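Where Do Lost Pencils Go? Our Term Project on Shared Supplies
By Gemma Clegg and Kendra Gauthier

We started with a question that bugged both of us: why does our school buy so many pencils and still never have one when you need it? Our project, which we named Fodano, followed pencils through 15 classrooms until the end of April. It was way more fun than we expected!

First we marked 1,420 new pencils with a band of green paint near the eraser. Every classroom got a full cup of them at the start. Then we went back once a week, right after lunch, and counted the green bands still in the cup. Gemma did the upstairs rooms and Kendra did downstairs, and we swapped halfway through so that one person's way of counting wouldn't tilt the results.

By the final count only 507 pencils were still in their cups. We had guessed most of the missing ones would be in backpacks. Some were, but the biggest finds were in places we hadn't planned to check – behind radiators, in the piano bench, and more than 90 in the lost and found, inside coat pockets and pencil cases. That last one made us laugh out loud.

The rooms that did best all had one thing in common. Their cup was by the door, where people walked past it on the way out. In rooms where the cup stood on the teacher's desk, pencils went missing about twice as fast. We tested this by moving the cup in four of the rooms, and in three of them the losses slowed down the very next week. The fourth room had a substitute teacher that week, so we left it out of the chart.

There are things we would change. The green paint chipped, especially on pencils that got chewed, so our count is probably a little low. We also want to try pens, and maybe rulers, and Kendra would love to get the middle school across the street to run the same test so we can compare.

Our count sheets are in the blue binder in the library, next to the atlases. Please put them back in order!
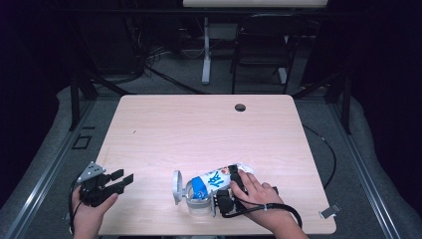 Wood-grain table with a round black cable hole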